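4 案例分析：成品油零售企业的利润构成与库存损益

4.1 研究对象与资料来源

本节选取四家中型成品油零售企业作为比较对象，即 Pluvico、Skistora、Coman 和 Proltico。四家企业的规模相近，都没有自己的炼厂，成品油主要从外部采购，再通过自营加油站和加盟加油站销售。前文第3节已经说明，没有炼油业务的企业，它的毛利受到两个因素的影响：一个是批发价与零售价之间的价差，另一个是库存在持有期间的价格变动。本节的目的，是把这两个因素在企业的财务报表中分开来看。

资料主要来自各企业公开的季度报告，以及报告所附的管理层讨论。资料的截止日期为2019年8月11日，在这之后公布的修订数字没有纳入。Coman 在7月改变了分部报告的口径，把润滑油业务从零售分部移到了商业客户分部。为了保持前后可比，我们按照旧的口径对它的数据做了还原。还原的方法比较简单，只调整收入和直接成本，对于共同费用没有重新分摊，因此 Coman 的分部营业利润应当谨慎地使用。

4.2 库存损益的分离方法

四家企业在存货计价上采用的方法并不相同。Pluvico 和 Proltico 使用加权平均法，Skistora 和 Coman 使用先进先出法。在油价上升的时期，先进先出法会使较早购入的低价存货先进入成本，账面毛利因此比较高；在油价下降的时期，情形相反。如果直接比较四家企业的毛利率，所得到的差别有一部分只是会计方法的差别，与经营能力没有关系。

为了处理这个问题，本文采用重置成本的思路。具体做法是，用销售当期的平均采购价格代替账面成本，重新计算毛利，再将账面毛利与重置成本毛利之间的差额定义为库存损益。这种做法在行业研究中已有较多应用，它的缺点是要求知道各期的采购数量。Skistora 没有披露这项数据，我们使用期末存货与销售量进行推算。推算时假定损耗率在各期不变，这个假定对于汽油大致可以接受，对于航空煤油则可能偏离实际情况。

还有一点需要说明。企业如果使用期货或者掉期来对冲存货价格，对冲的盈亏应当与库存损益合并考虑。样本中只有 Proltico 单独列出了对冲结果，并且列在财务费用之下。我们将它移回毛利部分。其他三家企业是否有对冲安排，从公开资料中无法判断。

4.3 分析结果

经过上述调整以后，四家企业之间的差距明显地缩小。Skistora 的账面毛利率在样本中是最高的，为10%，按重置成本计算则下降到8%，与 Pluvico 的7%已经比较接近。也就是说，两者原来的差别之中，有相当一部分可以由存货计价和油价走势来解释。

Pluvico 的情况值得单独讨论。这家企业的零售收入占总收入的63%，其余来自商业客户，包括渔船、运输公司和小型发电站。商业客户的合同多采用公式定价，价格随基准油价自动调整，企业承担的库存风险相对较小。从季度数据看，Pluvico 的重置成本毛利波动也比较平缓，这与它的客户结构是一致的。但是我们的观察期较短，不能排除这种平缓来自其他原因，例如观察期内当地竞争者较少。

Coman 的结果比较难以解释。它的零售价差与其他企业没有明显不同，运输费用却持续偏高。管理层在报告中把原因归于租用油库的位置，认为油库离主要加油站较远。我们没有得到运输距离的数据，所以不能验证这个说法。如果该说法成立，那么这部分费用属于结构性的，在租约到期之前不会有大的改变。

Proltico 在移回对冲结果之后，毛利水平有所降低，各季度之间的变动也随之减小。这说明它的对冲在观察期内起到了平滑的作用，付出的代价是放弃了一部分油价上升带来的收益。至于这种代价是否合理，取决于企业的融资条件。Proltico 的短期借款占比较高，贷款合同中对利息保障倍数有要求，管理层倾向于稳定的利润，这一点是可以理解的。

4.4 对于结果的讨论

本节的结果不支持用单一季度的账面利润来评价零售企业的经营状况。投资者在油价变动较大的时期阅读报表，应当首先确认存货计价方法，然后再比较价差。对于监管部门，如果要求企业在附注中披露采购数量，类似的分析就可以不依靠推算，准确性也会提高。

本文的方法也有局限。重置成本以当期平均价格为基础，在一个季度之内价格先升后降的时候，平均数会掩盖实际的损失。另外，加盟加油站的存货有时由企业持有，有时由加盟商持有，四家企业的披露都不够详细，我们只能按照合并报表的范围处理。非油品业务，例如便利店和洗车，在本节中没有计入，这部分留待第5节讨论。

图4
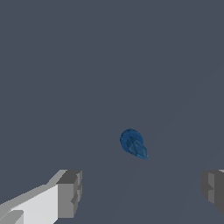 审稿意见认为，用期末存货来推算 Skistora 的采购数量，会低估季度中间补库的影响，建议作者至少给出一个损耗率变动时的敏感性结果，并且说明8%这一数字在不同假定之下是否仍然成立。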